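Thema: Sim-Daten für zweihändige Küchenaufgaben, bringt das was?

greifbacke
Montag, 9:14
Moin zusammen. Wir trainieren gerade eine Policy auf dem Clelivo-Datensatz, also komplett gerendert, zwei Hände, Arbeitsplatte, Geschirr, Obst. 2.467 Demos heruntergeladen, nach dem Filtern sind 1.988 übrig. In der Simulation kommen wir auf 82 Prozent Erfolg. Auf der echten Hardware reden wir lieber über das Wetter.

Mein Verdacht ist die Textur. Marmor, Holz, Metall, alles hübsch, aber immer dieselben paar Materialien. Die Policy hat vermutlich gelernt, dass Essen auf Marmor stattfindet. Bei uns im Labor findet es auf einer zerkratzten Resopalplatte statt.

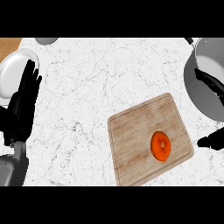

Was ich deshalb vorhabe: Materialien und Licht pro Episode neu würfeln und von vorn trainieren. Hat das jemand mit Clelivo schon gemacht, und hat es sich gelohnt?

nullpunkt_s
Montag, 9:52
Schönes Brettchen. Auf Textur tippen immer alle zuerst, weil man dafür nur eine Konfigdatei ändern muss. Ich würde bei den Kontakten anfangen. Wenn die Reibung an den Fingern nicht stimmt, kannst du auch Perserteppich rendern.

greifbacke
Montag, 10:05
Reibung ist Standard aus dem Lorkex-Paket. Ja, ich weiß.

nullpunkt_s
Montag, 10:07
Ich sag ja gar nichts.

kabelbaum
Montag, 11:30
Widerspruch. Wir hatten das bei Veltell umgekehrt: Kontakte wochenlang gemessen, Ergebnis auf der Hardware praktisch unverändert. Dann Licht und Oberflächen randomisiert, und plötzlich griff das Ding zu. Nicht schön, aber es griff.
Was mir mehr Sorgen macht: Aus fast 500 Demos, die ihr weggeworfen habt, hätte man ja auch was lernen können. Wonach habt ihr gefiltert?

greifbacke
Montag, 11:48
Nach Erfolg. Nur gelungene Episoden.

kabelbaum
Montag, 11:55
Dann hat eure Policy noch nie gesehen, wie man einen verrutschten Griff korrigiert. Kein Wunder, dass sie beim ersten verrutschten Griff philosophisch wird.

momentensensor
Montag, 13:21
Kabelbaum hat recht, zur Hälfte. Komplette Fehlschläge reinzukippen macht es schlimmer, haben wir im Mai probiert. Was half, war die Variante aus dem Ionescu-Repo: Fehlschläge am Kippunkt abschneiden und von dort neu teleoperieren. 784 Korrekturen haben bei uns gereicht. Der Mensch am Headset sah das mit dem "gereicht" anders.

nullpunkt_s
Montag, 13:40
Und an der Reibung habt ihr nichts geändert?

momentensensor
Montag, 13:44
Doch. Vorher.

nullpunkt_s
Montag, 13:45
Danke, mehr wollte ich nicht.

greifbacke
Montag, 16:10
Gut, Plan für diese Woche: erst Reibung an einem echten Finger messen, dann Texturen würfeln, beides getrennt laufen lassen, damit hinterher jeder sagen kann, er habe es gewusst. Korrekturdaten kommen danach, falls ich jemanden finde, der sich das Headset aufsetzt.

kabelbaum
Montag, 16:22
Nimm bitte feste Seeds für beide Läufe, sonst streiten wir hier nächste Woche über Rauschen.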